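# Basket-in-the-Cabinet: Your Questions

We get a happy pile of mail every time the bedside cabinet page goes around, so the most common questions live on this page now. If yours is missing, send it in! The list was last tidied in September and has grown since then.

### What is the basket method, in short?

You put one plain basket inside the bottom of your bedside cabinet and let everything loose go in there. Books, hand cream, charging cables, the sock that came off at 2 in the morning. When you want something, you pull the whole basket out onto the floor, take what you need, and slide it back. That's the entire system, and I love it more every year.

### Why not just use the shelf?

You can! Plenty of people do. But most bedside cabinets are deep and dark, and the things at the back tend to stay at the back. I once pulled a library book out of mine that had been missing for 23 weeks. With a basket, the back of the cabinet comes out to meet you.

### How do I measure for one?

Open the door as far as it will go and measure the opening, not the outside of the cabinet. Then measure again with the door where it naturally rests, because a hinge or a door that stops short can steal more room than you'd think. Write down:

- the width between the narrowest points
- the height up to the lowest thing that sticks down or out (knobs, shelf pins, catches)
- the depth from the front edge to the back panel

Take a finger's width off each number and shop for that. If you have a tape measure and a bad memory, as I do, stick the numbers on a bit of masking tape inside the door.

### Plastic, wicker or fabric?

All three work, and people get wonderfully worked up about this one. I'm a plastic person. It slides easily, it wipes clean in a second, and a leaky tube of lotion is no big deal. Wicker looks gorgeous but can snag on the cabinet's edges. Fabric is the quietest (great if somebody else is asleep), though the soft ones slump when they're half full and then catch on the way in.

A light color helps a lot in a dark cabinet. Cream, white, pale gray, anything you can find by feel and by the glow of a phone.

### Do I hold the door while I slide it in?

Yes, please do! Doors on these little cabinets love to drift back just as the basket is halfway through. Get down low, keep one hand on the door and use the other for the basket.
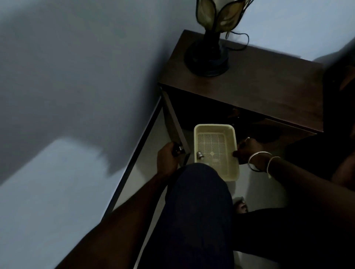

*Photo: Gornura picture pool, used with permission*

The lower you crouch, the easier it goes. Pushing from standing height tips the front of the basket down and you end up scraping the bottom edge of the cabinet. If your door has its handle down near the bottom, so much the better, your hand is already at the right level.

### Do I need to clear the top first?

You don't need to, but have a look before you start pulling at things. A lamp with its cord lying across the top is fine as long as the cord isn't hanging down where a shoulder or an elbow can hook it. Mine used to run down the front (I know, I know). I moved it to the back corner and have not yanked a lamp off since.

### What goes in, and what stays out?

Whatever you reach for in bed or right before bed goes in. My own basket has two paperbacks, a heat pack, reading glasses in a hard case, spare earplugs, a notebook and far too many hair ties.

Leave out anything you'd need in a hurry. A flashlight or an inhaler belongs on top or in a drawer you can open lying down. I'd keep drinks out of it too, even the ones with screw caps.

### How full is too full?

If you have to press things down to get it past the opening, it's too full. Another good test is lifting it with one hand. A basket you can't lift that way is going to sit on the floor next to the cabinet for a week, and then you have a floor basket.

### How often should I sort it?

Once a month suits me. Tip everything onto the bed, throw out the receipts and dried-up pens, give the basket a wipe, done. Set a timer for 30 minutes if you like, but you'll probably be finished long before it rings!

While the cabinet is empty, run a cloth along the inside and along the skirting next to it. Dust loves that narrow strip by the wall, and you're down there anyway.

### My basket scratches the wood. Help!

Stick felt pads under the corners, the kind sold for chair legs. Check the underside of the basket as well. Molded plastic often has little ridges or a rough spot in the middle, and a minute with fine sandpaper takes care of it. Somebody wrote in to recommend lining the cabinet floor with leftover wallpaper, and I tried it and it's lovely.

### Does this work with a drawer cabinet?

Sort of. You'd want shallow trays for that, and the Tuncer page on drawers covers them much better than I could. If you have one drawer and one door, use both, with flat things up top and bulky things in the basket below.

### Can I use it in a rental or a shared room?

Absolutely. There are no screws and nothing gets glued down. In the shared rooms at the Grarkeck guesthouse every bed has a basket like this, and guests carry theirs to the bathroom and back.

### Where's the printable label sheet?

It's on the Kurka downloads page, under "Bedroom." It has been printed more than 3000 times, which makes me ridiculously happy. The new version has bigger lettering and a blank row at the bottom for your own words.

### Can I send you a photo of mine?

Yes! Open door, basket in or out, mess welcome. Tell us the inside measurements of the cabinet too, so other readers with the same size can borrow your idea.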